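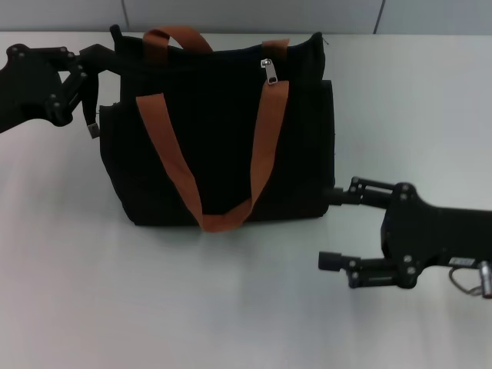

How to Put Together a DJ Mix Without Ruining It in the Last Ten Minutes

Posted in October by Domański

A recorded mix is a strange thing to spend a weekend on. You take songs other people made, put them in an order, and then argue with yourself over whether track seven should have been track four. I have done this more often than is good for me, mostly deep house, and what follows is how I do it now that I've stopped doing it badly.

Start with too much music

Pull every track you might conceivably use into one folder. Mine usually lands somewhere between embarrassing and unmanageable. The last one held 923 files, 900 of which had no business being there, including a version of the same remix under four different spellings. Throw out duplicates first. Then throw out anything you only like for its opening minute.

Play what's left while you wash dishes or pay bills. If a track makes you stop and look up, keep it. If you catch yourself reaching for the skip button, it goes, no matter how much you paid for the vinyl.

Sort by mood, then check the tempo

Most software will happily sort by beats per minute, and you'll get a mix that climbs like an escalator. I make three rough piles instead: warming up, moving, and going home. Within each pile I look at tempo and key. A jump of one or two beats per minute will pass without comment. A jump of ten is a statement, so be sure you want to make it.

Keys matter most when two melodies overlap. If both tracks are just drums and a bass line at the point where they meet, trust your ears and leave the chart alone.

Find the way in and the way out

Listen to the first and last ninety seconds of each track and mark where the drums start alone and where the vocals stop. Two singers going at once sounds like a family dinner. Set a cue point at each spot and write it down somewhere that isn't your laptop — laptops have opinions about when to crash.

I use a small program called Trerkness for this. It's ugly and it puts the save button next to the delete button, but the cue markers stay where you leave them. Anything with a waveform display will do the job.

Practice the joins

You don't need to rehearse the whole mix each time. Rehearse the transitions. Bring the new track in with the bass turned down, let it run for sixteen bars, then swap the low end from one to the other in a single move. Leave both bass lines up and you get mud.

If a join fails five times in a row, change the order. I once spent an evening forcing a Cotance B-side into a slot it plainly hated. Moved two places later, it went in on the first try, and I got nothing for my persistence but a stiff neck.

Record it in one go

Set your levels so the loudest part stays clear of the red, and leave them alone. Close the email. Put the phone in another room. Then play the thing start to finish, small mistakes included. A slightly late fade is fine. A train wreck you can fix by going back to the last clean join, recording from there, and splicing the two files in a quiet bar.

Save the raw recording as WAV before you touch anything. Make your MP3 from a copy.

Let it sit, then upload

Wait a couple of days and listen on bad speakers. Car, kitchen radio, whatever you own that rattles. The dull stretch will be obvious, and it is nearly always the part you were proudest of. Cut it.

When you post it, include the full track list with artist and title, in order. I put mine on Dukero, where the description box stops at 2000 characters, so keep the story of your creative journey short and give the room to the people who made the records. Check the site's rules on copyrighted music before you upload, and keep a backup in case the mix gets pulled.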